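25 May 2022

Print | E-mail

My feet don't hurt tonight, and I keep noticing it. Eleven months of coming home from Lisar and going straight for the foot bath, and today I sat on a stool for most of my shift with a clicker and a cup of tea. I'm not sure how I feel about that, so I'm writing it down while it's fresh.

It was my first full day with the arm in the tile kitchen. We all call it Mulcahy (don't ask me, the name was on the door before I started). Up to now the handling runs were done by us, by hand. You picked up the item, put it on the board, put it back on the plate, wrote it down, did it again. My best day ever was 62 runs, and I had to ice my wrist afterward. Now the gripper does the picking up and I do what the schedule calls "staging," meaning I put things where they belong before it goes again.

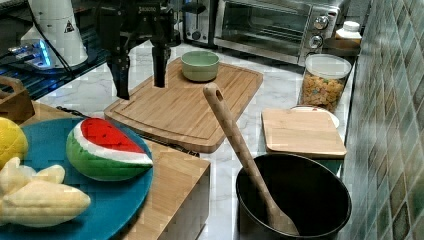
Reading time: 4 minutes

Fionnuala says staging is the better job and I should quit mourning. She moved over to it in October, when they brought in the first arm next door, and she swears her shoulder is a new shoulder. She's a very cheerful person to be trained by! She showed me how she checks the plush fruit on the plate, banana, lemon, watermelon, and how she gives the mint bowl a quarter turn for no reason at all, just because she likes to. I asked if that messes up the runs and she said no, they want things a bit different each time. That's a funny thing to get used to after a year of being told to put everything back exactly on the tape marks. I kept straightening the board this morning. I'd catch myself reaching over to square it up with the edge of the counter, and Fionnuala would go "leave it crooked, leave it crooked" from across the room.

What I miss already, and I didn't expect this, is the talking. When there were two of us at a counter doing it by hand you could chat the whole time, your hands just went. I know all about Ivana's divorce from doing cups and spoons. With the arm you have to pay attention in a different way, long stretches of nothing and then you're needed right this second. I'd start telling Fionnuala something about my sister's kitchen remodel and then the fingers would stop over the board and I'd have to click, and by the time I looked up I'd lost the thread.

I do still like that kitchen, though. I'd take those green tiles home with me tomorrow.

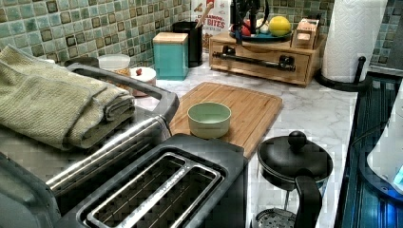

Mulcahy, back wall and toaster side. Sage towels, cinnamon cereal, and the tiles I want for my own place.

Ivana Insaurralde came down at lunch to do the "how is everybody" meeting. I like Ivana, she was on the counters with us before she went upstairs, so she doesn't talk to us like a slide show. She said nobody on the handling team is being let go this year. She said it twice. Then somebody from the Drudholm room asked about next year and she said she didn't know, and you could hear the fridge humming. I'd rather have that than a made-up answer, I guess, but it did sit in my stomach with the sandwich.

She also put up the new numbers. The arms logged 387 runs last week, all rooms together, and we were supposed to be pleased. Some people were. I was looking at it thinking how many evenings with a bag of frozen peas on my wrist that used to be. And also thinking, well, that was my hours. Both at the same time. They've got us all signed up for the Jirnelora course, which is the software for marking up the runs afterward, going through them and saying what the gripper was doing and when. It comes with a raise, a small one. I have never been a computer person and I told Ivana so, and she said I'd been writing perfect run sheets for a year and this was the same thing with a mouse.

So after lunch I had a try at it, with Fionnuala leaning over the back of my chair eating pretzels in my ear.
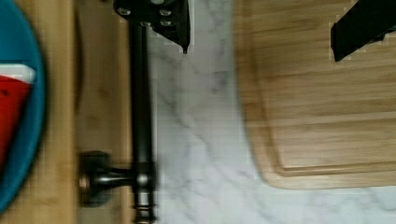
It's slow going at first. You have to choose from a list for every little stretch of time, and I kept wanting a choice that said "thinking about it." I got faster, though. There's something in having done the job with your own hands, because I know how a person goes for that plate, and I can tell when the arm is going at it in a way none of us ever would. I pointed one of those out and Fionnuala had me put it in the notes box. Then one of the engineers wandered over and wanted to hear more, and he pulled up a chair! In eleven months I don't think an engineer had asked me anything except where the spare towels were.

I don't want to make too much of one chair. But I talked to him for a good long time about spoons and bowls and what your wrist does, and I missed my usual bus and didn't mind.

Things to do: find my reading glasses before the course starts, the good pair. Ask Ivana if the raise starts with the course or after it. Call my sister back about the cabinets. And bring a cushion for that stool, which is murder, so I suppose I've only moved the ache somewhere else. Bed now, early shift again tomorrow.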